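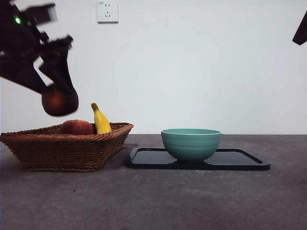 Fruit Storage in Shared Kitchens
Project report, Group 5
Luana Furtado, Kenneth Cairns, Jailson Fontes

1. Purpose

The project compared two ways of keeping fruit at room temperature: an open wicker basket and a flat tray. Peaches and bananas were chosen as they bruise easily.

2. Method

Each container was filled on Monday and inspected daily for five days. Marks on the skin – soft patches included – were entered on a record sheet.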